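Skitis handheld - your questions, answered (most of them)

Last updated September 11, 2022

Quick one this week, we got a lot of mail after the July firmware. Grouped the repeats together. If yours isn't here, it's probably in the next batch.

Does the Skitis play games off the cartridge or do I have to install?

Both. Old cartridges run straight off the slot. Anything bigger installs the first time you boot it. Let it finish before you put it to sleep, or it starts over.

How much storage do I get?

Base model is 500 GB. System eats a chunk of that. The larger one is 800 and costs more, check the store page for your country becuase prices moved again.

Can I add a card?

Yes, slot on the bottom edge next to the headphone jack. Format it in the console, not on your PC. Saves stay on internal memory, only games move over.

Which games can I stream from my home console?

Anything in your Arrieta library with the little house icon. No icon, no streaming. Asking us won't get the icon added, sorry, that's up to the publishers.

My stick drifts. Is that covered?

First year, yes. Recalibrate before you send it in: Settings, Controls, Sticks, hold for 8 seconds. Fixes a good share of them. Still drifting after that - open a repair ticket and attach the serial number.

Can I open it up and swap the stick myself?

You can. The stick module is a separate part on this model, no soldering. Voids the warranty on the stick, leaves the rest alone. Power off fully first (not sleep) and unplug the battery before touching anything else. Back shell screws are two different lengths, keep them apart.
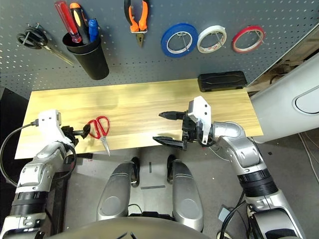 One reader, Hindov, wrote in to say the ribbon cable is the only hard bit: flip the latch up before you pull, and don't yank it sideways. Did both sticks that way and the drift was gone. Good tip, we've added it to the repair guide.

Where do I get parts?

Vulludstead sells the stick modules and the back shells. Batteries too but they go out of stock fast. Avoid the no-name sticks on auction sites, we've had a lot of mail on those, most of it angry.

Does cloud save cost extra?

No. You get 3 save slots per game for free. Older saves get overwritten, oldest first. Lock a slot if you want to keep it.

Can two people share one account?

Two profiles, sure. Playing at the same time on two handhelds, no. The second one gets kicked to the menu. Family plan sorts that out.

Why did my frame rate drop after the update?

Battery saver got switched on by default. Settings, Power, turn it off. Docked play isn't affected.

Bluetooth headphones lag. Any fix?

Try low latency mode under Sound. Not every headset supports it. Wired still wins for rythm games.

Can I go back to the old home menu?

Partly. Classic layout is under Themes, but the store tab stays where it is.

Does it work with my old Skitis dock?

Video and charging yes. The ethernet port on the old dock does nothing for now. Update planned, no date yet.

Is there going to be a new model this year?

No idea. If we hear something it goes on the news page, not here.

Still stuck? Use the contact form, pick "Handheld" from the list, and include your firmware version. Replies usually take a few days, longer after a big update.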